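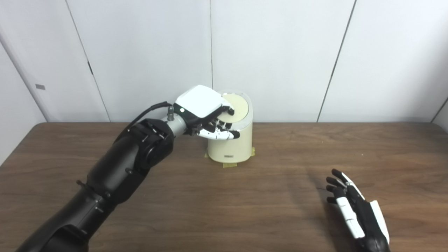
A cream-colored container on a brown wooden table, with a black robotic arm reaching toward it.

Kirken Voter Panel: Data Card and README

Release date: 2022-07-21
Maintained by: Chmielewska Center for Local Opinion Research
Fieldwork: Wusar Field Services
Contact for data questions: Fulgencio Cuautle, data manager

Summary

The Kirken Voter Panel is a telephone and online survey of registered voters in Kirken County. It covers vote intention for the county executive race, opinion on the Plokance transit levy, and a short set of questions on turnout, past vote, and trust in local election offices. The release contains 971 completed interviews, one row per respondent. The invited sample was 2,000 registered voters, drawn from the county voter file and stratified by precinct group.

The release replaces the preliminary file shared with partner newsrooms earlier in July. The preliminary file used provisional weights and should be deleted. Estimates computed from it will differ from those in the published tables, in particular for voters under 30.

Contents

panel_main: respondent-level file, with all substantive questions and final weights
panel_precinct: precinct-level file, with registration totals and past turnout by precinct
codebook: question wording, response codes, and skip patterns
toplines: weighted results for all respondents and for likely voters
changes: differences between the preliminary file and the present release

All data files are comma-separated text in UTF-8. The first row holds variable names. Dates have been removed from the respondent file and replaced by a field period indicator (early, middle, late).

Sampling and fieldwork

The sampling frame was the county voter file as it stood at the close of the spring registration period. Voters without a usable telephone number or email address were excluded before the draw. The frame covers all 57 precincts in the county. Precincts were combined into strata by past turnout and by whether they lie inside the Plokance levy district.

Interviews were conducted by Wusar Field Services in English and Spanish. Respondents reached by telephone were interviewed by live interviewers; those reached by email completed the same questionnaire online. The variable mode records which version was used. Candidate names were rotated in both modes, and the order is stored in rot_cand.

Voters who declined were not contacted again. Partial interviews that reached the past-vote question were kept and are marked in the variable status. All other partial interviews were dropped.

Key variables

resp_id: random identifier, not linked to any public record
stratum: sampling stratum
levy_dist: 1 if the respondent is registered inside the levy district, 0 otherwise
vote_exec: vote intention for county executive, including leaners
vote_exec_firm: vote intention before the leaner follow-up
levy_support: support for the transit levy, on a 7-point scale from strongly oppose to strongly support
likely: likely voter score, from 0 to 1
trust_office: trust in the county election office
w_all: weight for estimates of all registered voters
w_likely: weight for estimates of likely voters

Missing values are coded -9 for refused, -8 for do not know, and -7 for not asked. Users should recode these values before computing means. The levy question was asked of all respondents, including those outside the district, who cannot vote on it. Any estimate described as levy vote intention must be limited to cases where levy_dist equals 1.

Weighting

Base weights correct for unequal selection across strata. They were then adjusted by raking to voter file totals for age group, sex, stratum, and participation in the last county election. Education is not recorded in the voter file, and the raking target for it was taken from a model of the county's adult population. Very large and very small weights were trimmed, and the trimmed weights were rescaled to sum to the number of interviews.

The likely voter weight multiplies the final weight by the likely voter score. The score combines stated intention to vote with turnout history. No respondent is removed by the likely voter procedure. Users who prefer a cutoff may apply their own to the variable likely, but results obtained in that way should not be described as the panel's likely voter estimates.

Intended uses

The data are suitable for estimating countywide opinion during the field period, for teaching survey analysis, and for methodological work on mode and likely voter models. Comparisons between voters inside and outside the levy district are supported by the design.

The data are not suitable for estimates in single precincts. Many precincts contain only a handful of respondents, and precinct identifiers have been withheld from panel_main. The precinct file is provided for building turnout models and cannot be merged with individual records.

Known limitations

Recently registered voters are underrepresented. The weighting does not fully correct this, as contact information for new registrants was often incomplete.

Online respondents report more undecided answers than telephone respondents on the executive race. The difference remains after weighting. Analysts should report mode when comparing subgroups in which one mode dominates.

A filing change in the executive race took place after the questionnaire was final. The withdrawn candidate remains in the response list under code 4. In the toplines, these responses are shown separately and have not been reassigned.

Access and citation

The files may be used without charge for research, teaching, and news reporting. Attempts to identify respondents are prohibited. Redistribution of altered files requires written permission from the Center.

Suggested citation: Chmielewska Center for Local Opinion Research, Kirken Voter Panel, respondent and precinct files, final release.

Errors in the data or the codebook should be reported in writing to Fulgencio Cuautle, with the variable name and the release date. Confirmed corrections are listed in the changes file.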